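Small things I wish I'd written down sooner
Hand gripper build, part 2

I've been building a hand-held gripper at home this fall. Two fingers, a trigger, a camera up top, and the whole plan is to fold laundry with it until there's enough recorded for the arm to try it alone. I call it Skelterico because every project needs a dumb name. A few tips from the bench and from the bed I keep stealing as a work surface.

Put the grip pads on last. I glued mine early, then had to take the finger joints apart again and got fingerprints and grit all over them. Wipe them with a damp rag before each session too, lint builds up fast.

Snug the joint screws, stop there. If the fingers feel stiff, back off a quarter turn. A dab of nail polish on the threads holds them fine (clear, unless you like pink).

Start with a thick jacket. I went straight to T-shirts and the pads kept pinching the sheet along with the shirt — maddening! Quilting gives you something to grab. Zip it all the way, spread the sleeves straight out, and tuck any zipper pull that swings around.

Use a plain sheet underneath. White under dark clothes, dark under light ones. Patterned bedding gave me nothing but trouble when I went back over the recordings.

Work in batches of 20. I tried 50 once and my wrist was shot by the end, and the last dozen were so sloppy I threw them out. Swap hands if you can stand it.

Come in low, from the hem end, and let one pad rest on the cloth before you squeeze.
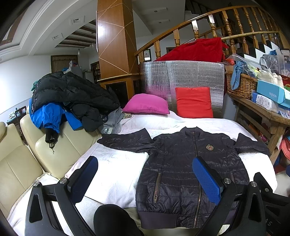 Right pad on the front of the jacket, next to the zipper.

Keep the next clothes within reach. A heap over the back of a seat is plenty, no need to fold anything you're about to unfold.

Print spare fingers while you're at it. Philomena Essien wrote in after part 1 to say she keeps 2 sets in a cookie tin, and I've copied her, tin and all.

Next up is the trigger spring, which squeaks.

Posted 20 October 2024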